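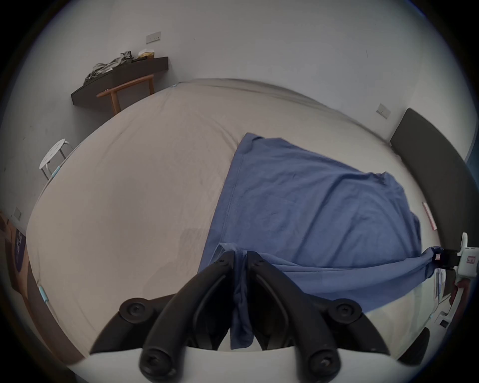 Blue cotton held at both ends over a fitted sheet, from the folding work at Trilness.

Good habits for the folding crews: the household handling guide, second edition

If you have been with us for a while you will remember that our first handling guide came out in March, and that it was mostly written in a hurry on the backs of other things. Well, the new one is ready, it went out to the Trilness and Notilness teams on Mon 5 December, and I think it is a much friendlier read! It covers clothes and bedding only (kitchens get their own booklet, which is coming along slowly), and it is meant for anybody who picks up a pair of hand-held grippers and folds laundry so that a robot can learn from it.

The biggest change is in the section on starting position. The old wording said to begin "with the garment ready," and every house read that a different way, bless them. We now ask that the garment lie on the sheet with nothing else within arm's reach of it, and that both grippers be in place and open before the first move. Please hold still for 3 seconds. I know that feels like an age when you have a stack of shirts waiting, but the people at Sachdeva who check the recordings have been asking for a clean beginning for a long time now, and it makes their afternoons a good deal more pleasant. 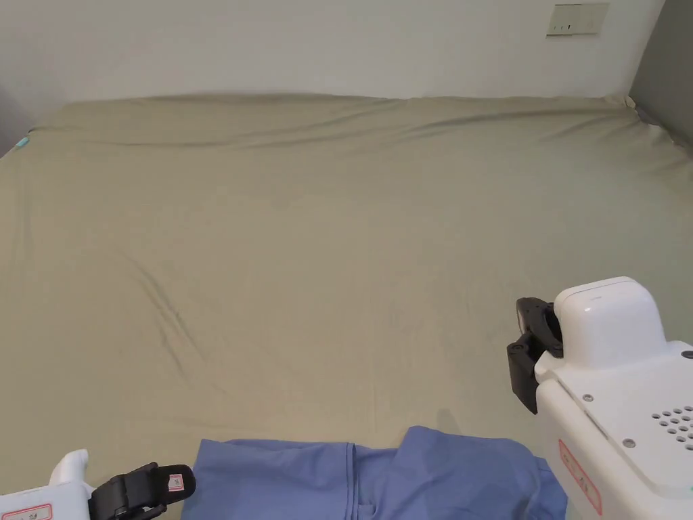
Once you do start, take your time. Bring the fingers down beside the cloth and then close them, and try not to press into the mattress, which flexes the tips and wears the pivots. If you miss the fold, open up, back off a little and go again. A missed grasp is perfectly fine to leave in. What we don't want is somebody reaching in with a bare hand to tidy a sleeve, however tempting it is (I have done it myself, more than once). If that happens, stop, mark the take as touched, and begin a new one.

Pulling is the other thing we get letters about. Two grippers can stretch a T-shirt farther than you might think, so the guide now says to stop as soon as the slack is out of the cloth. Hems and side seams are better places to hold than the middle of a printed front. Large pieces can be lifted clear of the bed, as long as you keep your elbows in and know where the walls and the headboard are behind all that fabric.
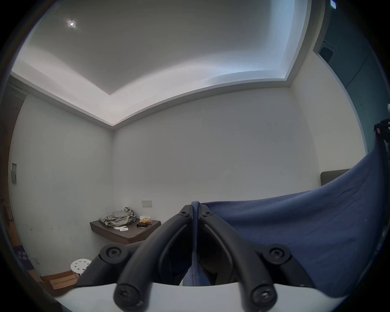
Checks and upkeep

Look over the screws on both grippers before each session and again after every 10 garments. If one has backed out, the Vernedent kit has the right driver in the lid. Fingers should be swapped after 600 grasps, and the tally sheet goes back in the box with the old pair, please, even if your handwriting is as bad as mine.

Two people should sign off on any change to the room setup. Printed copies of the guide are in the supply cupboard at both sites, and corrections are welcome through the usual form until the next edition goes to print.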